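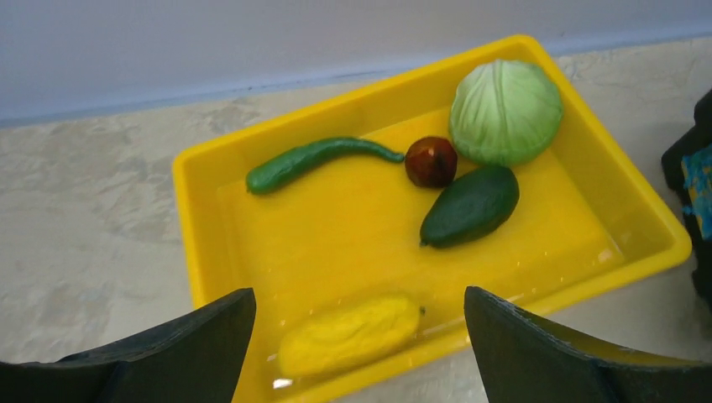 小鉢はなぜ残されるのか
Goken食堂における副菜の食べ残し調査 報告書
生活環境演習 第4班

1. きっかけ

Goken食堂の日替わり定食には、頼んだ覚えのない小鉢がついてくる。ひじき、切り干し大根、青菜のおひたし、ときどき正体を名乗らない和え物。メニュー表には「小鉢つき」とだけあり、中身は受け取るまで分からない。班の最初の打ち合わせは昼食を兼ねて行われ、議題が決まらないまま全員が小鉢を残した。議題はそこで決まった。

先行する学内の取り組みとしては、数年前の環境月間に作られた「残さず食べよう」のポスターがある。いまも返却口の横に貼ってあるが、下半分は自転車登録の案内に隠れていて、「残さず」までしか読めない。

2. 調査の方法

6月の昼の時間帯に返却口の脇に立ち、戻ってきた食器を記録した。対象は定食、麺類、丼物を含むすべての食器で、合計2,466食分になる。このうち小鉢がついていたのは1,808食分だった。記録は小鉢だけを見て、「完食」「一口以上残っている」「手つかず」の三つに分けた。

困ったのは「完食」の定義である。ひじきの豆が一粒残っているものをどうするかで、班は一コマ分の時間を失った。最終的に、箸でつまむ気になる量が残っていれば食べ残しとした。科学的な基準とは言いにくいが、少なくとも班の中では再現性があった。

重さも量る予定で、実習室からNørgaardの卓上はかりを借りた。ところが初日に汁をこぼし、以後は目視に切り替えた。はかりは洗って返却済みである。入力と集計には表計算ソフトのDruralarを使った。列の名前に「手つかず」と「手付かず」が混在していたため、途中まで手つかずの小鉢が存在しないことになっていた。 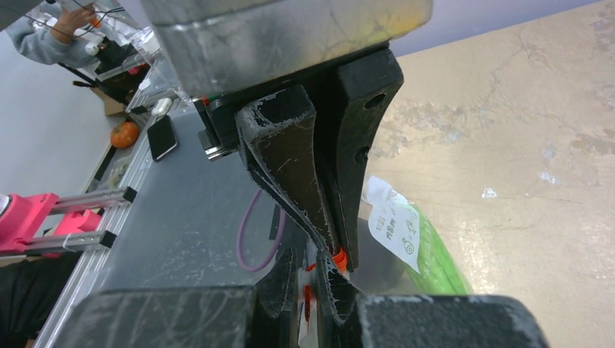

返却口での記録と並行して、食堂の出口でアンケートも行った。回収できたのは80枚である。設問は五つに絞ったものの、自由記述欄に定食の味噌汁への要望を書く人が多く、こちらの聞きたいことと学生の言いたいことはあまり一致しなかった。味噌汁についての意見は別紙にまとめ、食堂に渡した。

3. 結果

小鉢のついた1,808食分のうち、食べ残しまたは手つかずと判定したものは811食分だった。半分には届かないが、半分に届かないことを喜ぶべきかどうかで、班の意見はまた割れた。

品目別に見ると、よく食べられていたのはポテトサラダとマカロニサラダである。マヨネーズの力は強い。残りやすかったのは酢の物で、なかでも酢の物と麺類の組み合わせは、返却口で見ていて気の毒になるほどだった。ひじきは意外に健闘していた。

時間帯の差も目についた。12時台の前半は残りが少なく、午後の授業が近づくにつれて手つかずの小鉢が増えた。13時に近い時間に来た学生は主菜とご飯を優先し、小鉢を見ないようにして立ち上がる。これは記録者の主観だが、記録者は全員、同じことをした経験がある。

アンケートで最も多かった理由は「中身を選べないから」だった。次が「時間がない」、その次が「気づかなかった」である。小鉢は盆の右奥に置かれるので、丼のふちに隠れやすい。「気づかなかった」は言い訳だと班では考えていたが、実際に盆を前にして座ってみると、たしかに見えにくい。疑ったことをおわびする。

4. 試してみたこと

食堂の協力を得て、7月に小さな変更を二つ試した。

一つ目は小鉢の位置で、右奥から左手前に移してもらった。これは半日で終わった。左手前はご飯茶碗の場所であると、複数の利用者から強い口調で教わったためである。食文化を甘く見ていた。

二つ目は選択制である。惣菜を納めているZurkettiに相談し、二種類の小鉢を同じ日に出してもらって、好きなほうを取れるようにした。試行期間中の食べ残しは目に見えて減った。ただし、人気のあるほうが12時半になくなり、遅く来た学生は従来どおり、選べない小鉢を受け取っていた。選択制は早起きの学生に有利な制度であることが分かった。

なお「小鉢なし」という選択肢も提案したが、値段を下げるかどうかの話になったところで先へ進まなくなった。
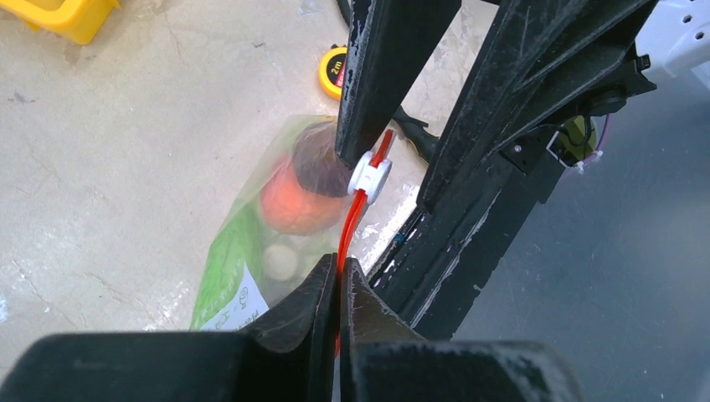
5. 考察

食べ残しの原因を学生の意識に求めるのは簡単で、ポスターも安い。しかし今回の記録を見るかぎり、同じ学生でも、品目と時間に余裕があれば小鉢を食べていると考えられる。中身が事前に分かること、選べること、五分長く座っていられることのほうが、標語よりも効くのではないか。三つ目については食堂ではなく時間割の問題なので、本演習の範囲を超える。

限界も多い。調査したのは6月だけで、酢の物が好まれそうな真夏の数字はない。返却口に調査員が立っていたこと自体も結果に影響している。目が合った瞬間に、その場で小鉢をかき込んだ学生が何人かいた。これらは「完食」として数えた。

6. 今後

食堂からは、後期に日替わりの小鉢の名前を入口の黒板に書くという返事をもらった。10月にもう一度、同じ方法で返却口に立つ予定である。はかりについては、ふたつきの容器に入れて量る案が出ている。

班員の小鉢については、調査終了後も各自の判断に任せている。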